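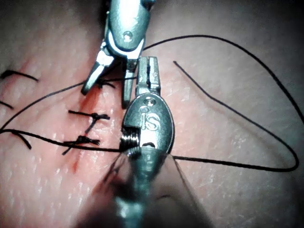

Is it harmful to keep a wooden paddle in the car during the summer?

A closed car in the sun is the worst place for it. The oil or varnish becomes soft, the wood loses moisture too fast, and the thin edge of the blade can open along a glue line. If you must leave the paddle in the car for an hour, put it flat on the floor under a light cloth, open a window a little, and take it out when you come home.

This question arrived four times since our last letter, so I decided to write a longer piece on the care of wooden paddles. Most of you who bought a wooden board from us also paddle it standing on flat water, and many have now a Grano paddle to go with it. The boards have a hard skin of glass and resin and they forgive a lot. The paddles are different. A Grano has only oil on the grip and shaft and varnish on the blade, and it wants some attention from you, though not very much.

First something about the material. The shaft of the Grano is glued from three long strips, two of spruce and one of ash in the middle. The blade is paulownia with a border of ash, and the tip is covered with a strip of hard resin the width of a little finger. Wood in the shaft will move a small amount with the weather. In April, when the workshop in Prolenitz is still heated and the river is cold, I can see with a ruler that a new shaft becomes a little thicker after a week outside in the boat shed. It is normal and you will not feel it in the hand. What we want to avoid is that one side of the paddle takes up water while the other side stays dry, for then it starts to bend.

After every use

Rinse the paddle with fresh water, also when you have been on a lake. Lake water leaves a thin green film at the place where the blade meets the shaft, and under this film the varnish becomes dull. Wipe with a cotton cloth from the grip down to the tip. Look at the tip while you do this. It takes ten seconds and it is the moment when you discover the small chips.

Then let it dry in the shade. Please do not lean it against a radiator or a wood stove. Csaba Illés wrote to us that he had dried his paddle on the heated floor of his bathroom for a whole winter "with no problem at all", and in the same letter he asked why the blade makes a clicking sound when he pulls hard. Dear Csaba, I am sorry, it is the floor. We have glued the blade again and it is in the post to you.

How to store it

Hang it by the grip, with the blade down, or lay it on two supports which stand one quarter of the length from each end. Do not stand it on its tip in a corner. The tip is strong against stones but not against a full winter of weight, and in a corner the shaft is always bent a little in the same direction. For the 163 model, which is the one for children and for kneeling, one hook is sufficient. For the longer ones I prefer the two supports.

The room should be neither very damp nor very dry. A garage is usually good. An attic is usually too hot in July. If you have only a cellar, leave some air between the paddle and the wall.

Paddle bags are for travel only. I see many paddles that come back to the workshop with grey spots on the grip, and almost always they have been stored in the bag, zipped, since the autumn. If you like the bag for the dust, leave the zip open at both ends.

Oiling the grip and the shaft

We use Elum hard oil in the workshop and we send a small bottle with each new paddle. Other oils for wooden tool handles can also be used, but please do not use oil from the kitchen. Sunflower oil does not harden. It stays sticky, it gets dark from the hands, and after a few weeks it smells.

When is it time? Put one drop of water on the shaft, where your lower hand holds. If the drop stays round, wait. If it becomes flat and the wood under it gets darker, you should oil. For a person who paddles every weekend this will be two times in a season.

Do it like this. Clean the shaft with a damp cloth and let it dry overnight. Rub it lightly with fine sandpaper, 320 or finer, always along the shaft and never across. Remove the dust. Put a very small amount of oil on a cloth and rub it in until the wood looks wet but no oil runs. Wait 10 minutes, and then take a clean dry cloth and wipe off everything that you can wipe off. People are afraid to remove too much. You cannot remove too much. What is left on the surface does not protect the wood, it only becomes a sticky skin. Leave the paddle for one night and repeat if the wood was very dry.

One serious matter: cloths with hard oil can catch fire by themselves when they lie in a ball. Put them in a bucket of water, or hang them flat outdoors until they are stiff. I repeat this in each course and I will repeat it here too.

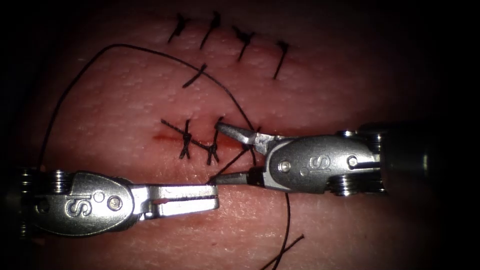 The varnish on the blade needs less work than the shaft. A scratch that you can see but cannot feel with the nail is only a mark in the varnish, and you may leave it until winter. A scratch that catches the nail should be closed soon. Dry the blade for two days in the room, put a thin line of varnish in the scratch with a toothpick, wait a day, and put one more line. When it is hard you can make it level with fine wet sandpaper. It will be visible if you look for it. I think a paddle with some repaired scratches is more beautiful than a new one, but my colleagues who must sell the new ones do not agree.

For a chip in the resin tip you need a two-part epoxy. The fast type that hardens in five minutes is not suitable, as it stays a little soft and goes yellow in the sun. Take the slow type, mix it well, and make a small wall from tape around the tip so that it cannot run down to the varnish. Afterwards file it to the shape. If the chip is so deep that you can see ash wood, and the wood is grey, then water has been inside for some time. In this case do not fill it. Send it to us.

A letter from a reader

Terence Gosling has paddle number 1373 and uses it on Entwistle Water, where the bottom is stony near the landing place. He asks if he can put a strip of rubber or thick tape round the blade edge. I understand the wish, but I advise against it. Water comes under the tape sooner or later and cannot come out again, and you do not see what happens below. It is better to step off the board a little earlier and to not push away from the stones with the paddle. I know that everybody does this. I also do it when I am in a hurry, and then I am at the bench in the evening with my own tip and a file.

He asks also about the length. He is taller than the person he bought it from and it feels short to him. A Grano can be made longer at the grip end by up to four centimetres, with a new grip on a plug. More than this we do not recommend, as the joint then comes too near to the upper hand. Making it shorter is always possible and it is simple work.

Winter service

As in other years, we take paddles for winter service when the season is finished. The service costs 51 euros for one paddle and includes cleaning, new oil on the grip and shaft, one coat of varnish on the blade, and repair of small chips at the tip. Return postage is separate. Re-gluing of a blade is not included and we will write to you with a price before we begin.

Please put a paper in the parcel with your name, your address and the number, which you find burned into the shaft just above the blade. Last winter two parcels came with no name in them. One of these paddles has found its owner. The other one, a long Grano with a blue cord round the grip, still hangs at our door, and if it is yours, we will be glad to hear from you.

Pack the blade in something soft and the grip in something hard. It is the grip that breaks through the carton in transport, and the blade which gets pressed from the side. Reece Fothergill, who receives most of the parcels from Britain for us and sends them on together, asks that you do not use plastic film directly on the wood. Old towels are very good. You get them back.

Small notices

The sheet with the drawings for the two storage supports has been corrected. In the old version the slot was drawn too narrow for the oval shaft. Lumturie Matić has made the new drawing and it can be printed at home on two ordinary pages. Check with a ruler that the printer did not make it smaller before you saw.

The Elum oil is again available in the large bottle. An opened bottle becomes thick with time, so for one or two paddles the small one is the better choice.

Questions for the next letter can be sent to the workshop address in the usual way. I have already two about fin boxes in wooden boards, and one about whether you can paint a blade, so I will begin with these.

Siv Backlund
Workshop, Prolenitz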